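## Part 4: Setting up your Cilulex sorting bin

By now you should have the bin out of its carton and the packing tape peeled off, so put the kettle on and we'll get it ready for everyday use. It isn't hard, but it does go better if you take your time with the first few steps.

1. Choose a table that's level and sturdy. The bin is metal and heavier than it looks, so ask someone to take the other end if you can.
2. Set the bin down with the tall back panel facing away from you. The low front wall should be on your side, where you can reach over it comfortably.
3. Run a dry cloth over the floor and walls and feel for any burrs. If you find one, stop there and ring the Diltero service desk (extension 164) before you put your hands in again.
4. Tip in your odds and ends, one small tub at a time.

**Note:** Leave a bit of table showing along the front. You'll want somewhere to put things down while you make up your mind about them.

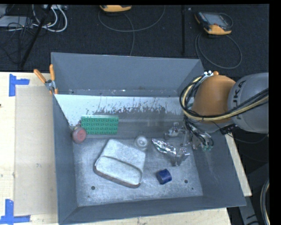
Sorting is the pleasant part, and most people find they settle into a rhythm after a load or two. Begin with whatever takes up the most room, because once the big pieces are out you can see what's hiding underneath. With a load like a grey case, a green building-brick plate and a round thing with a faded red face, I'd lift the case from the floor of the bin first, then take the brick plate off the slope and leave the round one until last. Toys go in one tub, cases and pouches in another, and anything you can't put a name to can wait in a third until the family has had a look.

5. Open every pouch and case before you put it away. Ineke Mertens, who tried out these steps for us at her kitchen table in September, found 13 loose buttons and a door key that way.
6. When the bin is empty, wipe it out with warm water and a drop of dish soap, then dry it well, corners included.

**Caution:** Don't use steel wool or scouring powder. Scuffs and scratches on the floor of the bin are ordinary wear and can be left alone, but harsh scrubbing will take the light finish off the slope.

**Caution:** Very small things, such as beads and pins, can find their way into holes in the floor. Keep them in a saucer of their own.

If you'd like a lid or a set of tubs in matching colours, both are listed on page 58.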